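Flekdale Packing Room Users, October meeting
Notes typed up same evening, corrections to the desk please

Started 6:10, waited for the key. Apologies as on the sheet. Last minutes taken as read, one change, "tape gun" should have been "tape guns", both are missing.

Matters arising

Shelf brackets still not up. Wrong screws came. Carried over.

Window latch fixed. Thanks noted.

Tape guns, see above. One may be in the upstairs closet. Someone to look before next time.

Item 1. Paper

Most of the evening went on this. We got through 1,771 feet of brown kraft since spring, going by the empty cores and the order slips. Budget sheet had us down for less than that. Lellar have put their price up again and now want a bigger minimum order, which would mean 400 dollars up front and nowhere dry to keep the rolls. Drenex do a lighter paper, cheaper, but it tears on corners. We had a sample roll from them in the summer and people doubled it up, so no saving.

Suggestion from the back of the room that we reuse more of what comes in. Incoming parcels bring plenty of paper with them and a good deal goes straight in recycling. Point made that it's fine for void fill and for covering tables, not fine as an outside wrap, looks shabby and the old labels confuse the carrier. Yadav Freight sent two boxes back in the spring over exactly this, old barcode got scanned and not the new one. Nobody wants that again.

So, long talk about old barcodes and labels. Some felt every printed bit should be cut off before a sheet goes in the reuse bin. Others said life is too short. The sheet on the light wood table came up, wrinkled all over, barcode still on it up by the corner and a small white shipping label along the edge. 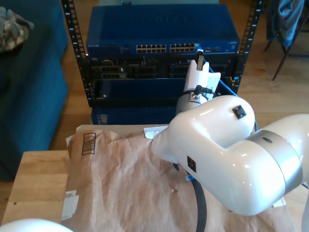

Lellar's order desk, by phone on the speaker, said they would hold the old price until the end of the month if we take the order in one delivery, and that flattened rolls can't be returned once the band is cut. Asked about splitting it with another site. They said yes as long as there is one invoice and one address. Asked if the heavier grade was any different on price, they said they'd have to email.

Agreed: order from Lellar, one delivery, split with the upstairs group if they say yes by Monday. If they say no we order the minimum anyway and find room for it.

Agreed: used sheets stay in use as table cover until they rip. Anything printed gets crossed through with the fat marker, both directions, before it goes on the outside of a box. Inside the box doesn't matter.

Not agreed: cutting labels off. Left for now.

Item 2. Tables

Complaint that scraps get left on top of the covering and then end up stuck to the next person's tape. Small bits of white paper mostly, also backing strips off the labels. Asked that each group clears its own table before leaving, top and underneath. Bin is by the door. It has moved, it is now on the left.

Question whether to tape the cover sheets down. Tried before, pulled the finish off one table. No tape on wood. Clips were mentioned, price to be found.

Item 3. Boxes

Stock is almost 3,000 flat, mostly the medium. Too many mediums, hardly any small. No more mediums to be ordered untill the stack is below the light switch. Small ones to be added to the Drenex order, they are better on boxes than on paper.

Damp patch behind the stack. Boxes to be pulled out from the wall a hand's width. Bottom bundle may need throwing out, check it first.

Item 4. Labels

Yadav Freight want labels on the largest face, flat, not over a seam. We mostly do this. Sign to go up over the scale. Old sign has the wrong pickup time on it, pickup is now 3:30, not 4.

Printer is low on rolls, more on order. In the meantime handwritten is ok, block capitals, and zip code has to be readable.

AOB

Scissors. Please put them back on the hook. Blue handled pair is for paper only.

Request for a second stool. No objection, no money either. Anyone with a spare at home to bring it.

Somebody's lunch container is still on the windowsill. Will be thrown out at the weekend.

Heating goes off at 8, groups staying later should bring a sweater.

Actions
Ask upstairs about splitting the paper order, by Monday
Lellar order after that
Fat markers, 6, from petty cash
Price for table clips
Sign over the scale, corect time
Look for tape guns upstairs
Brackets, right screws this time

Closed 7:25. Next one same room, same time, key to be picked up beforehand.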